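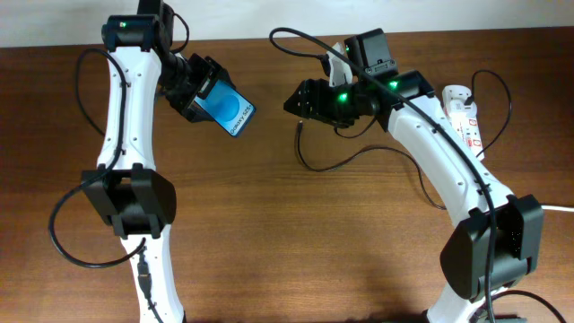

The two-arm table at the Skellidik open day, left one holding a Galaxy S25+ box

Last updated: Friday, 4:10 pm

Print this page | E-mail this thread

OK so I finally made it to the Skellidik open day and I have been texting everyone I know since lunch, sorry to all of you. Thread!

First stop was the arms. I figured they'd be behind glass with a rope, but nope, regular wooden table, cables all over, and you can walk right up. Way smaller than I had in my head.

The job they were showing is a handover. One arm holds a phone box, the other one comes in with its gripper open and takes it. Sounds like nothing, right? I stood there for 2 whole rounds of it with my mouth open.

Maritza Valderrama was running the table and she let people ask anything. I asked what the hard part is and she said the tilt. If the box comes in at a weird angle the second gripper has to match it or it just shoves the thing away.

She said they've logged 215 handovers since the start of August and 167 were clean. I kind of love that she gave us the bad number too (48 drops and fumbles, I did the math on my phone).

A kid next to me asked if the arms ever get mad at each other. Man-sik Wang said only on Mondays.

The little green lights on the wrists got me, no idea why. I want them on my toaster.

Favow had the next table over, with a sorting thing for bottle caps. Cute, loud, long line. I gave up and got a pretzel.

Edeltraud Voß gave the talk upstairs and it ran long but I didn't mind. She's been doing this stuff forever and she did the whole thing with no slides!!

Parking: use the Cruickshank lot, the front one was full by ten. The shuttle can take up to 2 strollers, so plan for that if you're bringing babies.

Going back tomorrow with my sister. If you have questions for Maritza, drop them under this and I'll ask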